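Bultwood Board > House and Home > Bedrooms and storage

Thread: Is a "clear bedside table" really going to help me sleep?

pellmell_jo
Started reading one of those decluttering books (the Okunico method, my sister swears by it) and chapter one says everything has to come off the bedside table. No books, no phone, no glass of water. Apparently you'll drop off faster. I've got a small room and the table is where everything lives. Has anyone tried it for more than a week?

gravelpath
Tried it in March. Slept the same. Knocked my glasses off the windowsill twice, as that's where they'd been moved to.

Chae-won Kong
I'd want to know where "faster" comes from. My copy says 37 people took part and they all filled in their own sleep diaries after paying for the course. If I'd paid 160 quid I'd write down that I slept well too.

tansy_b
Bit harsh. I did it and I do feel calmer going to bed. Not everything needs a study behind it.

Chae-won Kong
Fine, but then the book shouldn't quote one. Feeling calmer is a perfectly good reason to tidy up. It's the sleep claim I don't buy.

oldradiators
My rule is one basket on the bedside table and whatever doesn't fit goes in a drawer. Took me around 4 minutes to set up and didn't need a book. Red wire mesh, same sort as this:
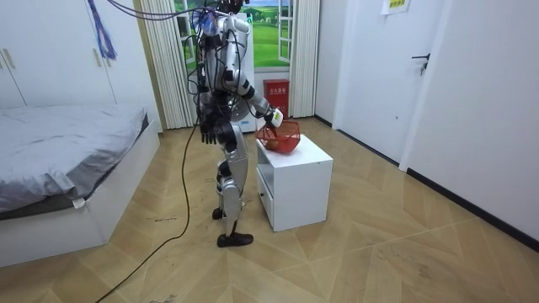 pellmell_jo
Doesn't an open basket just get full of rubbish again?

oldradiators
Mine does, every couple of weeks. I tip it out on the bed, bin the receipts and put the rest back.

gravelpath
So it's a junk drawer you can see into.

oldradiators
Pretty much. I can find my lip balm in it though, and I never could in the drawer.

tansy_b
The whole point of the method is that you don't look at clutter last thing at night. A see-through basket defeats that. Trallerico do a lidded one in cotton.

gravelpath
With the light off I can't see any of it, lid or no lid.

Chae-won Kong
Trallerico also sell the book, have a look at the back page. Same people recommending a clear table and then selling you a box to put on it.

tansy_b
I bought mine second-hand so they got nothing out of me. And I still think you should give it a fair go before writing it off.

pellmell_jo
OK, plan is: phone goes across the room, water stays because I'm not getting up at 3 for it, books down to 2. If I'm not sleeping any better by the end of the month the book goes to the charity shop.

Chae-won Kong
If you do sleep better I'd credit the phone before the table.

tansy_b
Will you at least try it properly, Jo? Water included?

pellmell_jo
No, the water's staying.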